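Drimlow Household Handbook
Section 3: Folding knitwear on the bed

Revised Jun 11, 2026 by Consuelo Ortuño

Read this section before you set up the Drimlow shelf dividers. The dividers only work if what goes between them is folded to the same width, and sweaters are where most people give up.

A word on what I will not promise. The leaflet that comes with the dividers says a folded sweater "stays crisp all season." I have used the dividers through two winters and have not seen a crisp sweater yet. What you can get is a stack that stands up and lets you pull one out of the middle without wrecking the rest. I think that is enough.

3.1 What you need

A bed, or a table at least as wide as the sweater with both sleeves out. Most of us do not own a table like that, so these steps assume a bed.
The Drimlow width card (in the box, under the dividers).
A lint brush, if you care about lint.

You do not need the folding board sold by Montoya. Bogdan Dinu tested one for us in May and his stack looked the same as mine. It is also one more large flat thing to store, in a house where you are trying to store less.

3.2 Preparing the surface

1. Pull the sheet reasonably flat. It does not have to be smooth. Earlier versions of this guide told you to strip the bed and iron the top sheet, and I would like to know who ever did that.

2. Push the pillows up against the headboard. Small things can stay up there with them as long as they are clear of the sleeves.

3. Check the sheet for hairpins and open zippers. A loose knit will catch on either one.

CAUTION: Do not fold anything that is still damp. Touch the cuffs and the neckband, where the knit is thickest. If you are not sure, leave the sweater flat overnight.

3.3 Folding

4. Lay the sweater flat, front side down, with the neckline away from you. If you prefer front side up, go ahead. The logo or pattern will end up inside the fold, and that is the only difference I have found.

5. Spread both sleeves straight out to the sides. Run your palm from the shoulder to the cuff once. More than once stretches soft wool, whatever the videos say.

6. Put the width card in the center of the body, just below the neckband.

7. Take one sleeve by the cuff and bring it across the body. Let it lie at whatever angle it wants, then tuck the end back so nothing hangs past the far side.

8. Bring the other sleeve over in the same way.

9. Fold each side of the body in to the edge of the card. Slide the card out.

10. Fold the hem up to the middle, then fold again to meet the neckband.

NOTE: Sweaters with sleeves in a second color tend to be knit in separate pieces, and the seam at the shoulder can be bulky. Press down on it with your hand before step 9.

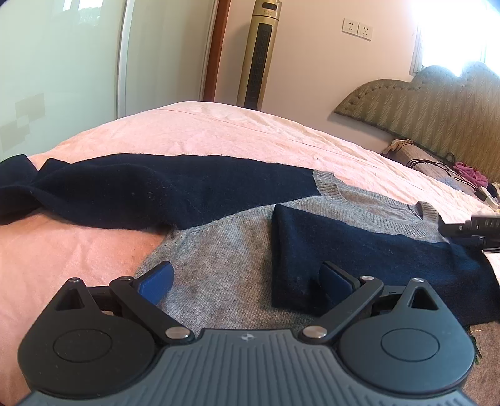
Steps 7 and 8 are where our readers write in. Nicanor Paredes wanted to know whether the sleeves should be folded in thirds first, the way Hondasgate shows it on the back of their storage boxes. I tried it both ways with 20 sweaters. Thirds made a thicker lump in the middle and the stack leaned. Keep the sleeve long and single, and save the tucking for the very end of it.

Cuffs are a separate annoyance. An old cuff will bunch and flare no matter how you lay it, and there is no trick for it that I believe in. Turn it under and move on.

3.4 Stacking

11. Put the heaviest sweaters at the bottom, with the folded edge facing out.

12. Stop at almost 15 inches, even if there is room above. A taller stack slides as soon as you take something from the lower half.

13. Set the divider against the stack and press until the foot clicks onto the shelf.

CAUTION: The foot does not grip glass shelves. The box says it does. Bohdana Stasiv sent us two cracked ones from her apartment in Mernberg, and we no longer recommend them for glass.

3.5 If the stack will not stand

Leaning to one side: the sleeves all came over in the same order. Turn every second sweater around.
Sagging in front: the last fold is too loose. Redo step 10.
Divider pops off: check the shelf thickness against the chart in Section 5. Replacement feet are part number 2312.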